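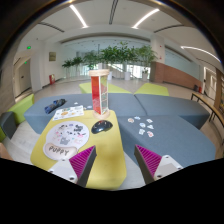
OK, the lobby at Zendville has a "drop-in work lounge" now and I have been sitting in it for most of a morning. I have opinions. Thread.

The pitch in the tenant newsletter was that you could walk in with a laptop and "settle anywhere." I've heard this before. I heard it in 2017 from a different building, with beanbags.

First problem: the table is an ottoman. It's a cheerful yellow-green thing and it's the height of something you put your feet on. I put a mouse on it and my shoulder started complaining before my email loaded.

So why is there a mouse pad with a wrist rest on it? A wrist rest is for people who are sitting properly. You can't hunch over a footstool and then protect your wrist. The wrist was never the issue.

The pad says PUPPY on it, by the way. Big dark letters right where your wrist goes, cartoon dogs all over the rest. I'm not against dogs. I do wonder who in this building takes a call about invoices with PUPPY under their hand.

(Fine. It's cute. The dogs are well drawn. Moving on.)

Second problem: stickers. There's a sheet of them and then a bunch of loose ones just lying on the gray bench. Small ones, die-cut, the kind that end up on the seat of your pants and ride the train home with you.

I know how this goes. My last office had a sticker bowl. For a week everybody was delighted and after that we were scraping a smiling avocado off the copier with a ruler.

On upholstery it's worse. Gray fabric bench, paper stickers, people sitting down without looking. Whoever signed off on the upholstery should be in the room when the sheet gets handed out.

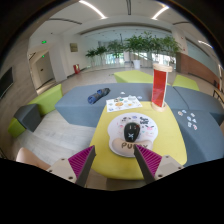

Third, the red tower. Clear colored tube, pale wood on top and bottom, stands at the back of the table and is taller than anything else on it. What does it do? I asked at the front desk and was told it "anchors the setting."

My guess is it's decor. I'd have guessed lamp but I went looking for a cord like a fool and gave up. If it is a lamp, somebody please tell me, I'll post a correction.

What I can say is that it takes up table I could have used. You've got a mouse pad, a mouse, the tower, and then where's the laptop going? On your knees. So now you're mousing forward and typing down and you look like you're rowing.

The seating I'm less grumpy about. The long gray benches go around the table at angles so two people can talk without facing each other like a job interview. Somebody thought about that.

The lime green blocks and wedges, though. I tried a wedge. A wedge has one good way to sit on it and I didn't find it. Moved to the gray bench and stayed there.

None of it has a back! Not where I was sitting, anyway. I'm told the furniture line is called Laltlow and that backs are "available as an add-on." Of course they are.

Somebody in my replies says their office priced one of these Laltlow sets and the green pieces alone were $892. Another person says $1174 with the gray benches. I can't check either one so treat it as gossip.

But suppose it's even close. I could get a real table and a couple of chairs from the used place on Grimita for $900 and have enough left for lunch. They'd be ugly. You could work at them.

Reply from a neighbor: "it's a lobby, it's for waiting, not for working." Then call it that! I'd have no complaints about a waiting area with a dog mouse pad in it. I'd tell people to come see it.

To be fair, the light in there is great. The floor is that pale polished stuff that bounces everything around, and it's much nicer than the back room at Daza, where I normally go and where the one window faces a wall. If I were reading a book I'd have stayed till lunch.

Also it was quiet while I was there. I'll believe it stays that way when I've seen it at noon.

What I'd change, since two of you asked: raise the table or swap it. Put the stickers in a dish. Shift the tower to the floor. Add a back to one bench, just one, and let people fight over it. Keep the dogs.

Going again Monday with a cushion and a lap desk from home, which should tell you how much I trust "settle anywhere." Will report on the noise.

Posted May 29, 2008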